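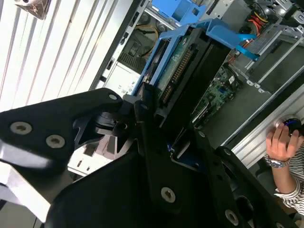

Stilberg blue drive caddies, pack of four
Reviewed 22 August 2018

I bought these in July for an older desktop tower that came to me with its caddies missing. A 3.5-inch drive goes in without screws. You flex the sides, line up the pins and let go – it takes a few seconds once you've done the first one.

The plastic is light blue and fairly thin. It bends more than I expected, but none of mine have cracked after up to 14 swaps. The tab is big enough to grip with a thumb, even with power cables hanging close by.

Fit is a little tight. Two caddies slid into the cage easily, the other two needed a push. An SSD won't fit without an adapter, and you don't get one in the pack.

I paid $11 plus shipping from Stakedport. The Vora ones I tried before were stiffer but rattled with the side panel on. These don't.

Four stars. I would buy them again for the same case.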